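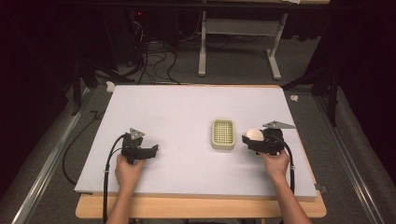
4.2 What the written rules cover

Most written guidance for hand-held gripper demonstrations was put together from rules for fixed robot arms, and we doubt that it transfers as well as its authors assume. The Ornemow guideline, which we followed in this study, has separate sections on the operator, the workspace, the tool and the record. Each is stated as a requirement. Few come with evidence, and the ones that do mostly cite earlier versions of the same guideline. The section on fragile objects is a fair example. It asks that a fragile object be held "with the minimum force consistent with a stable grasp," a phrase that sounds precise until someone has to apply it. In Figure 1 an egg is clamped in the right gripper while the left one rests on the board with its jaws open, and a reviewer looking at that moment has no way to say if the force is minimal. The tools we used do not report force. The operator feels something through the handle, but what the operator feels is not in the record. A rule that cannot be checked from the record is advice, and we think it should be labeled that way.

We did try to check it. The full set holds 3763 demonstrations, of which 502 were rejected under the guideline by the first review. We drew 300 of the rejected ones and had Beril Akyol and Oğuzhan Aydoğan judge them again, each working alone and without seeing the original reason. They agreed readily on dropped objects and on missing video. They did not agree on excess force, and when asked to explain a judgment both fell back on how fast the hand had moved. Speed is a different matter and has its own clause.

The tool section is better, though it has holes too. It requires that the contact surfaces be "clean and in good condition" at the start of a session. It does not say what clean means, who decides, or what is to be done when the pads are only a little dirty. Both pads in Figure 2 carry pale gray specks, and the right one has lighter patches near an edge. Would they pass? Our operators were split. Tülin Akyol would have wiped them and gone on. Teresa Teixeira wanted a reference photo of an acceptable pad taped up beside the table, and we now think she was right. The guideline is also silent on marks that tell one finger from the other. The right finger in the same figure has a faded reddish streak along its top edge and the left has none we can see, so anyone sorting the fingers by color would be relying on something that wears away.
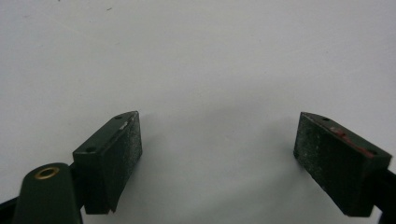
4.3 The clear workspace rule

The workspace section is the one that safety officers like best. It asks for a plain work surface, no objects beyond those needed for the task, and cables kept out of the operator's reach path. The first two parts are easy to meet and easy to check from a single image. The third is written for equipment that stays put. Hand-held grippers take their cables with them wherever the hands go. In Figure 3 both cables run down past the forearms, each with a small pale tie near it, and more cable lies on the carpet behind the table and to its left. A strict reader could mark that down. We did not, since the rule as written would exclude every wired hand-held tool we know of, including the Tideo and Bilia units used in our pilot in May.

We are also not convinced that the floor belongs in the same clause as the tabletop. A cable underfoot is a trip hazard and deserves a rule of its own, checked before the session by someone standing in the room. Folding it into a rule about image clutter lets a tidy white sheet on the table stand in for a tidy room.
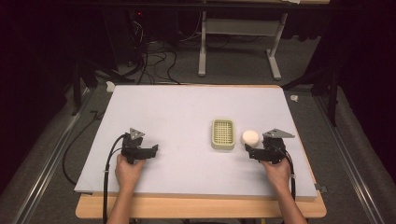 Dilek Erdem objected, on reading a draft of this section, that splitting the clause would give operators one more box to tick, and that boxes get ticked whether or not anyone has looked. In her view a loose rule read by an experienced person does more good than a tight rule read by a bored one. We take the point about boxes. Our difficulty is that the guideline is mostly used by people in their first weeks, and a loose rule leaves them guessing.

Our suggestion is modest. Clauses that can be checked from the record should say which part of the record to look at. Clauses that need a person in the room should name the moment of the check. The remainder, including the one on minimum force, should move to an appendix of advice until someone has measured something. The Ersoy checklist already separates its items this way for fixed arms, although we found no test of whether its users make fewer mistakes, and we would not claim that ours will.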